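Open day at Prandis, Lavley
3 Mar 2024

I'd been meaning to get over to Prandis ever since Haf Howells told me they'd taken the old unit on the Cisasside road, and the open day was my excuse. It's a furniture and props store, 35 minutes on the bus from Trevor, and the tea was free!

Hywel Rosser showed us round (eight of us, plus a very patient toddler). I liked the odd seats best, no two alike, and I could have stayed on that side all morning. There's a gold wire chair with a pale woven seat and skinny angled legs, but my heart went to the dusty pink armchair, all deep tufting and fat rolled arms. It had a bright red Puma backpack on it and I thought the two colours looked brilliant together.

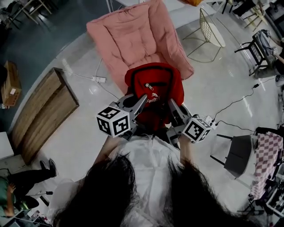 Getting there and what's next

The number 2 bus stops right outside, and parking is round the back. Eluned Llewellyn says they'll open up again in July, with the upstairs included this time. I'm going back with a tape measure.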